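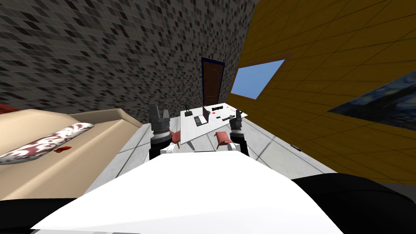

How long does it take a student team to teach a simulated robot to tidy a desk? Three semesters so far, and the desk is still winning.

1/ Some background. I'm in the robotics project course at Kerr. There are 9 of us, split between people who write code and people who name the branches. Our entry for the Drirkevlow challenge is a two-armed robot that has to put a room in order. The room is simulated. So is our confidence.

2/ The task list sounds like something your mother would leave on the fridge. Close the laptop. Put the pen away. Don't knock over the little black statuette. The statuette costs us 12 points every time it hits the floor, so it has become the most important person on the team.

3/ We have now logged 3,718 training runs. In a good many of them the robot reaches for the pen, thinks better of it, and hugs the table. We did not program hugging. We have a whole channel for it.

4/ Last October the Besel team showed up at the practice round with arms that moved like a piano teacher's. Ours moved like someone looking for glasses in the dark. We placed above them anyway, on account of a time bonus I still don't understand and have decided not to ask about.

5/ People keep asking why the walls are tiled if it's meant to be a bedroom. Whoever built the room file had strong feelings about tile. Gray mosaic on one side, yellow on the other. I've spent more time in that room than in my own and I'm starting to want the yellow.

6/ This week's job is the grippers. They open fine. They close fine. Getting both to do the right one at the same moment is apparently graduate work. I rewrote the timing over lunch, broke the left arm, fixed the left arm, and broke lunch.

7/ Our advisor's feedback on the midterm report, in full: "Define tidy." We held a two-hour meeting. We have over a page of notes and one person who now refuses to discuss pillows.

8/ Current plan: switch to the Zadley planner, freeze the scoring code, and stop adding objects to the table. That last rule was broken within the hour. By me. It was a very small object.

9/ Next practice round is at 4 p.m. tomorrow. If the laptop gets closed, I'll post the clip. If it gets hugged, I'll post that too.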